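# 给机器人小组买设备，钱要怎么算

一台机械臂的标价，通常只占总花费的一部分。很多学校和兴趣小组第一次买设备时，只看了标价，等机器送到才发现缺插座、缺桌子、缺夹爪，东西放在箱子里等了一个学期。下面讲的是买之前要做的计算。需要纸、铅笔和一把卷尺。

## 第一步：写任务，不写型号

先写清楚要机器做什么。“我们要一台厉害的机械臂”不能算任务。“把桌上的一件小东西夹起来，放到另一个位置”才算。

任务要写到能量出来的程度：

- 东西有多重？
- 最宽的地方有多宽？
- 表面滑不滑？
- 从拿起的位置到放下的位置有多远？
- 一节课要重复多少次？

假设最重的物件是 300 克。这个数字叫“负载”的一部分。为什么是一部分？夹爪本身也有重量，机械臂要把夹爪和物件一起举起来。厂家说明书上写的最大负载，有的包含夹爪，有的不包含，询价时必须问清楚。

## 第二步：认识几个词

**负载**：机械臂能举起的最大重量。

**工作半径**：机械臂伸直时，从底座到末端的距离。物件放在半径以外，机器再贵也够不着。

**行程**：夹爪张到最大时，两根手指之间的距离。物件比行程宽，就夹不进去。

**重复精度**：让机器多次回到同一个点，每次位置相差多少。数值越小，相差越少，价格一般也越高。

**余量**：故意多留出来的一部分能力。举 300 克的东西，不要买最多只能举 300 克的机器。

## 第三步：列三张表

Clistovero 少年工坊的采购表由 Diễm La 老师设计，分成 3 张。

| 表 | 写什么 | 什么时候付钱 |
|---|---|---|
| 甲表 | 机械臂、夹爪、控制器 | 购买时，一次 |
| 乙表 | 桌子、固定螺栓、电源、急停按钮、围挡 | 安装前，一次 |
| 丙表 | 指尖垫、备用线缆、检修、软件续费 | 每年 |

最容易漏掉的是丙表。甲表的钱付一次就结束，丙表的钱只要机器还在用就要继续付。机器计划用几年，丙表就要乘以几。

总花费的算法：

> 总花费 = 甲表 + 乙表 + 丙表 × 使用年数

做一道练习。甲表用 20 个“预算格”，乙表用 3 格，丙表每年用 2 格，计划用 3 年。那么：

20 + 3 + 2 × 3 = 29（格）

只看标价的人会以为要准备 20 格，实际差了 9 格。预算格是工坊里代替钱数的单位，价格变了，只要重新规定一格等于多少钱，表格不用重画。

## 第四步：比较报价

工坊收到了三家的报价：Moler、Fludevgate 和 Acharya。三张报价单的写法都不一样。

Moler 的总价最低，不含夹爪。Fludevgate 的报价包含夹爪，不含安装。Acharya 的报价包含夹爪和安装，交货时间最长，要等到三月。

这三个数字不能直接比。要先把缺的项目补上，让三份报价买到的东西相同，再比较总数。补完以后，Moler 不再是最便宜的一家，排在第二。

比较时还要问以下问题：

1. 坏了寄到哪里修，运费谁付？
2. 指尖垫能不能单独买？
3. 插头和教室的插座是否相配？
4. 说明书有没有中文版？

## 第五步：先在电脑里试

买错的机器很难退。在付钱之前，可以先用仿真软件检查。仿真就是在电脑里搭一张桌子，放上物件和夹爪，让程序按规则计算它们怎样移动、会不会碰撞。

仿真主要检查两件事：夹爪张开后，物件两边还剩多少空隙；夹爪靠近时，会不会碰到旁边的东西。

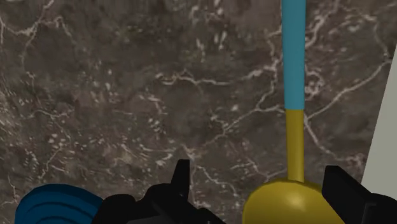
*图 1　仿真画面：黄色圆顶形底座位于两根黑色夹爪手指之间，上方是黄色和蓝绿色相接的直杆。*

看这类画面时，要注意物件最宽的部分。图中的物件，杆细，底座宽。如果打算夹底座，行程就要按底座的宽度选；如果打算夹杆，行程可以小一些，夹爪的位置则要抬高。夹的地方不同，需要买的夹爪就可能不同，甲表里的数字也会跟着变。

还要看两边的空隙是否一样。图中底座离右边的手指近一点。差一点常常可以靠程序调整，但行程如果刚好等于物件宽度，就没有调整的余地了。

仿真也有算不准的地方。表面有多滑、垫子用旧以后有多软，电脑只能按人填进去的数字计算。填错了，结果也会错。所以预算里仍然要留一笔试用费，向卖家借样机夹一夹真的物件。

## 动手做

选一件家里的小物件，用厨房秤称重，用尺子量出最宽处和最窄处，写成下面的格式：

- 物件名称：
- 重量（克）：
- 最宽处（毫米）：
- 最窄处（毫米）：
- 准备夹哪里：
- 夹爪行程至少要多少（毫米）：

最后一行要比准备夹的地方的宽度大。写好后和同学交换，检查单位有没有写错。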